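Banbridge visit, September – notes

Got in at 9:40, signed in, safety talk, glasses. Rochelle Lowther met us at the door and took us straight through to the gripper bench before the other group came up from the Fledus side. Writing this the same evening while I still remember who said what.

Demo bench, hand-held gripper, black pads on blue-green mounts:
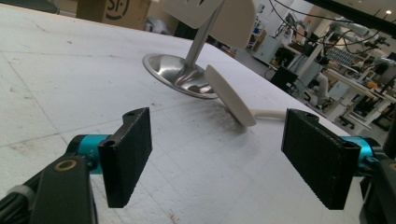
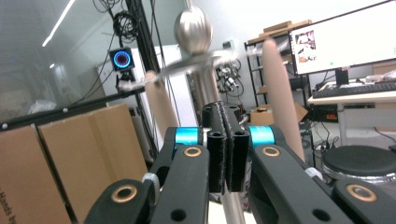
The hand-held unit is for recording demonstrations. A person does the task with it, the recording goes into training, and the arm is meant to copy the motion afterwards. Rochelle says they have 2,723 demonstrations stored, of which 533 are from the new pads. The old pads were smooth rubber and she wants to retire that data altogether. Plevier (their software lead, I only got the one name) disagrees and thinks it still helps with the approach part of the motion, before contact. They had this out in front of us for a good ten minutes and it was the most useful part of the morning.

Things I wrote down at the bench:

Pad changes. Four screws a side, then a recalibration. They do the recalibration every time, even if the pads go back on in the same position. We have been skipping it. We should stop skipping it.

Operators. Each person records for 20 minutes and then swaps. Past that the wrist gets tired and the motions turn sloppy, and the sloppy ones are a pain to find later. Their log has a column for operator initials, ours doesn't.

Naming. Task, operator, pad set, run number, in that order. Rochelle offered to send the template. Need to chase her for it if it hasn't come by the end of the month.

Failed grasps. They keep them, tagged. I asked what share gets tagged and she didn't want to give a figure without checking.

I had a go after the break. The grip is heavier at the front than ours and the trigger has a longer pull. My first two runs were too fast and the tracking dropped out on the second. Plevier's advice was to move as though carrying a full cup, and after that it behaved.

Then the arm demo in the next bay, on the Rotich cell. They ran 6 pick-and-place cycles for visitors. Five went through and one stopped short of the bin and had to be reset by hand. The reset took longer than the whole run. Rochelle said the stop was a joint limit and that it happens when the part is set down too close to the base. Cycle time was 72 seconds, slow next to our line, but they have the speed capped on visitor days.

Asked about loaning us a unit. Possible, not before the new year, and we would have to cover freight both ways. They'd also want our recordings back in their format, so the naming template matters more than I first thought.

Still to do:
– email Rochelle about template and loan dates
– add operator column to our log
– look up joint limits on our arm and mark a keep-out area on the bench with coloured tape
– ask Plevier which filter he uses for tracking dropouts (he told me, I didn't get it down)

Lunch was sandwiches in the upstairs kitchen. Parking is at the rear of the building, enter off the side street, and the boom gate needs the visitor code.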